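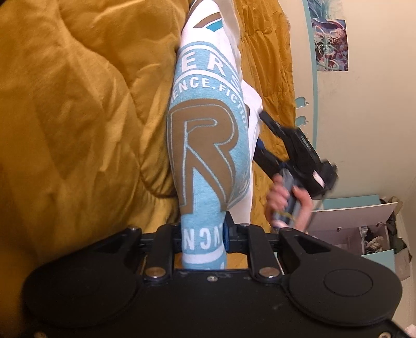

3.2 Sorting and folding of printed garments

Printed garments made up the largest single group in the household sample. Of the 1000 items recorded across the Kastlow and Harngate households, 229 were T-shirts, sweatshirts or other tops with a large graphic on the front or back. We treat them separately from plain tops because the participants did so themselves, even when they had not been asked to.

Each household received a basket of clean, dry laundry made up of its own clothes and was asked to put it away in the usual manner. No instructions were given on folding style, order or where to work. Most people used a bed or the kitchen table. A few folded standing up, holding the garment against the chest and letting the lower half hang.

The first step in nearly every session was to lift a garment out of the pile and find out what it was. Plain garments were usually recognized by colour alone. Printed garments took longer when they came out bunched, as the print was then broken into pieces by the folds. Lettering was the most useful clue for the owner of the garment and the least useful for anyone else in the house. A parent might see three letters of a word and know whose shirt it was, while a visitor had to shake the whole thing open to get the same answer. We noted the point at which the participant first named the garment or its owner out loud, and used this as our measure of recognition.

Three handling styles were seen after recognition. In the first, the garment was laid flat with the print facing down, the sleeves were brought to the middle and the body was folded up from the hem. The print ended up on the outside of the finished square. In the second, the garment was folded in half lengthwise with the print on the inside, then in half again. In the third, it was rolled from the hem to the collar — a style we had expected to find mainly in people packing for travel, but which was also used for ordinary drawers. Figure 3 shows the first style as a sequence of outlines.

The choice between these styles was linked to where the clothes were kept. Households with open shelves tended to fold with the print outward, and several participants said they wanted to be able to find a shirt without disturbing the stack. Households with deep drawers used the second and third styles more often. Hanging was rare for printed tops in both towns, although it was common for plain shirts with collars.

Some participants mentioned wear. Thick prints were said to crack along a fold line if the garment was stored the same way for a long time, and 107 of the printed tops had visible cracking in at least one area of the graphic. We compared these with the folding style used during the session but found no clear link. Age of the garment and drying method are likely to matter more, and we did not collect reliable information on either. Nørgaard's colour chart was used to record fading at the collar and hem, again with mixed results.

Garments turned inside out were a minor but regular source of delay. Some people turned every printed top inside out before washing and then had to turn it back, or chose to store it as it was. In the Harngate households this was often left to the wearer. One participant there described it as a fair trade — she did the washing and they could find their own sleeves.

The clothes left at the bottom of the basket were handled with less care. Folds became looser, fewer sleeves were straightened, and items were more often placed on a chair to be dealt with later. Up to 3 items per household were still on a chair or bed when the session ended. We counted these as unsorted, even where the participant said the chair was their normal place.

All sessions were coded twice using the Amusard coding sheet, first for handling style and then for recognition. Disagreements were mostly over rolled garments, which can look much like a loose lengthwise fold when they are half finished. The July sessions in Kastlow were coded again after the definition of a roll was tightened to include at least two full turns. The revised codes are the ones used in the next section, where we turn to towels and bedding.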